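El plato rosa

Un cuento de Blažena Šimek

En Clerkunstead, el pueblo donde llegué a vivir con treinta y nueve años, todas las familias tenían a alguien en la fábrica de Immont. Yo no tenía a nadie, pero tenía una carta de recomendación, y con esa carta me dieron un puesto en la cocina de pruebas. Así la llamaban, cocina, aunque no había fuego ni agua. Había una mesa blanca, unas paredes grises y una máquina con dos brazos que debía aprender a poner la mesa para los ancianos.

Mi trabajo era decir si lo hacía bien. La empresa Rarent pagaba por esto, y la ingeniera, que se llamaba Sabina Koubek, me explicó el primer día que no necesitaban otra persona que supiera de motores. Necesitaban una persona que hubiera servido muchas comidas. Yo había servido comidas durante diecisiete años en el comedor de un hospital, y se lo dije. Ella escribió el número en su cuaderno.

- ¿Y qué mira usted primero, cuando mira una mesa? - me preguntó.

Le contesté que las manos. Siempre las manos.

La tarea del miércoles parecía pequeña: una fruta, un plato. La máquina tenía que coger el limón y dejarlo en el plato, sin empujar el plato y sin tirar el limón. Mi nieta lo hacía a los dos años, después de la siesta, medio dormida. Pero yo había aprendido a no decir estas cosas en voz alta, porque Sabina las oía y se quedaba triste hasta la hora del café.

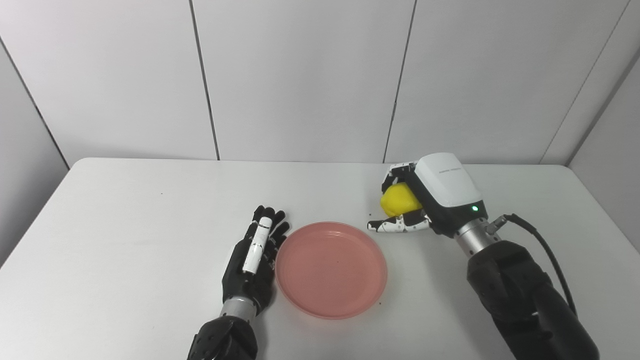 Foto: archivo de la autora

Los dedos de la derecha se cerraron sobre el amarillo, uno por abajo y otro por encima, y la mano izquierda estaba junto al borde del plato, abierta, con la palma hacia abajo. Me gustó esa mano izquierda. Es la mano que una mujer pone cerca del plato del niño por si acaso. Pregunté quién se lo había enseñado y Sabina levantó los hombros.

- Lo ha sacado de los ejemplos - dijo -. Le hemos enseñado dos mil.

- ¿Dos mil limones?

- Dos mil veces el mismo limón.

Pensé en Matoušek, el perro de mi padre, que aprendió a cerrar la puerta con el hocico en una tarde y después la cerraba siempre, también cuando nosotros estábamos fuera y teníamos las llaves dentro. Se lo conté a Sabina. Ella dijo que era exactamente el mismo problema y lo apuntó también.

Yo tenía una hoja con casillas. En la columna de la izquierda estaban las cosas que la máquina debía hacer, y en la de la derecha yo ponía sí, no, o «casi». La palabra «casi» no existía en la hoja cuando llegué. La escribí yo con bolígrafo la primera semana, y al mes siguiente ya estaba impresa. Fue mi aportación a la ciencia, y mi hermana se rió mucho cuando se lo conté por teléfono.

De los seiscientos intentos de abril, la mayoría tenía un «casi». La máquina cogía bien. Lo difícil para ella era soltar. Se quedaba con el limón encima del plato, esperando no sé qué, y a mí me recordaba a las señoras del hospital que no querían devolver la bandeja. Luego abría los dedos demasiado tarde, o demasiado lejos, y la fruta rodaba sobre la mesa con un ruido de juguete. Sabina apagaba la alarma, yo me levantaba, ponía otra vez el limón en su sitio y me sentaba.

- ¿Usted la dejaría en su casa? - me preguntó aquella tarde.

Tardé en contestar. Fuera empezaba a llover y el autobús de las seis no me iba a esperar.

- La dejaría mirar - dije -. Para poner la mesa todavía me levanto yo.

No se enfadó. Movió la silla y me pidió que me quedara a un intento más, el último, y que esta vez no marcara nada en la hoja. Solo mirar, como yo decía.

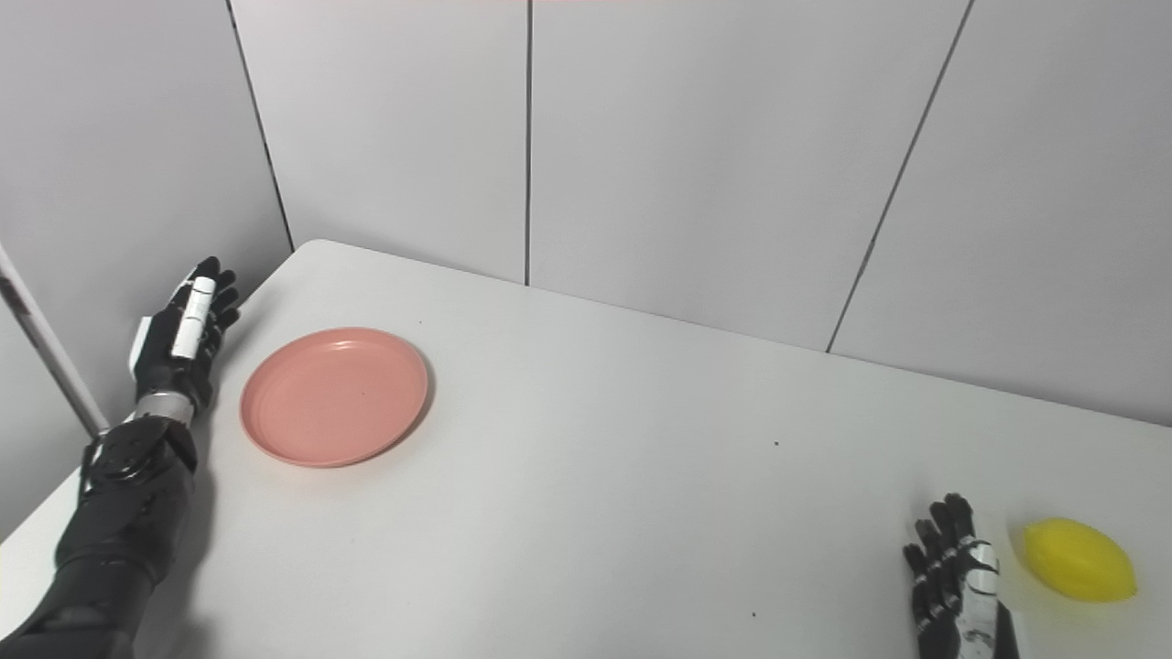 El autobús de las siete

El limón estaba sobre la mesa, al lado de la mano derecha, y el plato seguía vacío. Las dos manos tenían los dedos hacia arriba. Esperé un rato largo con el bolso en las rodillas. Sabina tampoco hablaba, y creo que ninguna de las dos quería ser la primera en decir «no».

- Mañana le cambio la velocidad - dijo ella por fin.

- Cámbiele la paciencia - dije yo -. Tiene demasiada.

Perdí el autobús de las seis y tomé el de las siete. En casa puse la mesa para una persona, y cuando dejé la manzana en el plato me fijé en cómo lo hacía. Los dedos se abren antes de llegar. La fruta baja sola el último trocito, y una no se da cuenta en toda la vida. Lo repetí cuatro o cinco veces, hasta que la manzana tuvo un golpe, y entonces llamé a Sabina, que todavía estaba en la fábrica, para contárselo.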